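### 4.2 Does a sorted table stay sorted?

Household guides like to claim that chopsticks "naturally" end up in pairs once a family has a fixed place for them. We doubt this. The claim is repeated in the Arna handbook and in the Seston survey of 529 homes, and neither source says how a pair was identified. If any two sticks lying side by side count as a pair, then almost every table will pass the test. The Pledmont checklist has the same weakness, and its 30 items never mention length or the shape of the ends.

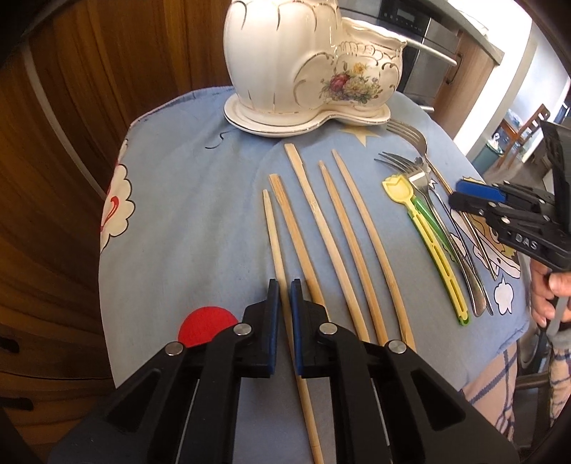
**Figure 2.** Five bamboo chopsticks on a printed tablecloth, with other utensils to their right.

Figure 2 shows why the pair is a poor unit for this kind of work. The sticks lie nearly parallel, so a quick coder would call them orderly. But there are five of them, and they don't match: the leftmost is thin and pointed, while the third has a flat, squared top. A coder who wants pairs will find two and treat the fifth as a stray. Another could say, with as much support, that the table holds no true pair at all.

Rätsep's index tries to get around the problem by scoring direction alone. We applied it to our 1457 table records and were not persuaded. It gives high marks to any loose fan of sticks, whatever their size, and it can't separate a row someone laid out on purpose from one that was simply dropped there. For the rest of this section we report chopsticks singly and leave pairing out of the scores.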